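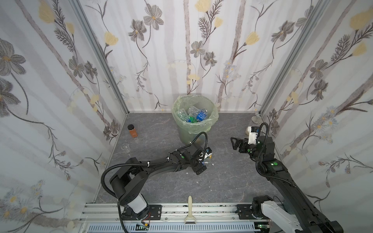
Building Services Helpdesk, Siltholm site: Waste and Recycling queue

Ticket 1846
Subject: Liner slides down inside round bin, glass being left on floor
Category: Bins and liners
Priority: Low
Status: Closed
Requested by: Second floor workroom

Original request, Wednesday 9:10 am

The green liners we get for the round bin do not stay up. The bag is fine when it is first put in and folded over the rim, but once there is a load of bottles in it one side drops and the next bottles go down between the bag and the bin. When the bag is lifted out, those bottles stay behind and somebody has to tip the bin over to get them. This started when the supply closet switched to the Plidatier rolls. The old rolls were Solbridge and we did not have the problem with those.

Second thing. Glass is not supposed to go in this bin, so it ends up on the floor around it. At the moment there is a small jar with a black lid and something orange-brown in it, a small beaker, and a clear jar over by the back corner. We would like to know where they should go.

Photo attached. The bag is still up in it.

Helpdesk, 9:45 am

Thanks for the photo. Please send:
- the size printed on the end of the liner roll
- the distance around the outside of the bin at the rim, using a soft tape or a piece of string
- whether the bag slips on one side or all the way around

For the glass, do not empty the jar with the black lid into the sink until we know what is in it. Does it have a label on any side?

Requester, 10:30 am

The end of the roll says 20 gallon. There are two unopened rolls in the closet and they say the same.

Could not find a soft tape. Will use string after lunch.

It slips on one side only, and it is not always the same side.

No label on the jar. Asked in the room and was told it is leftover sample spread from the pantry shelf test, so food. The beaker is empty and belongs on the drying rack. The clear jar can go out.

Requester, 1:15 pm

Measured with string. The liner opening, laid flat and doubled, is bigger than the rim by a wide margin. I can pinch a whole handful of extra bag on one side when it is folded over.

Helpdesk, 1:40 pm

That explains most of it. The liner is too wide for the bin, so the fold is not tight anywhere and the weight of the bottles pulls it in on whichever side is loaded first. The Solbridge rolls were probably a size smaller. We are checking the order history.

To get by for now:
1. Put the bag in and push it down until it touches the bottom of the bin. If there is air trapped under it, the bag will pull at the rim later.
2. Fold the top over the outside of the rim, all the way around.
3. Gather the extra on one side, twist it, and tie a small knot against the outside of the bin.
4. Do not use tape. It leaves a residue on the plastic.

Helpdesk, 2:20 pm

Order history checked. Old item was the small round liner, case of 200. The replacement went in under stock code 382, which is the liner for the square bins in the Hosoda building. Wrong code on our side. The small round size is on order and the closet shelf label will be changed when it comes in.

Please keep the two unopened rolls. We will pick them up and send them over to Hosoda.

Requester, 3:50 pm

Knot method tried with a new bag. Emptied around half the old bag into it and the rim fold has held so far. Will leave it overnight.

The beaker went to the drying rack. The clear jar is rinsed. Is there a glass bin on this floor?

Helpdesk, 4:05 pm

Not on the second floor. The glass bin is on the ground floor by the loading door, blue lid. Lids come off and go in the metal tray next to it. For the spread, scrape it into the food waste, rinse the jar, then same place. Bottles with paper or plastic labels are fine in the green bag as they are, no need to peel them.

Requester, next day, 8:40 am

Bag stayed up overnight. Both jars taken down. Swept the floor by the bin too, there were some small white bits on it.

Helpdesk, next day, 11:00 am

Small round liners delivered to the closet, one case. Unopened rolls collected. Shelf label changed. Closing this ticket. Reply here if the new ones slip and it will reopen.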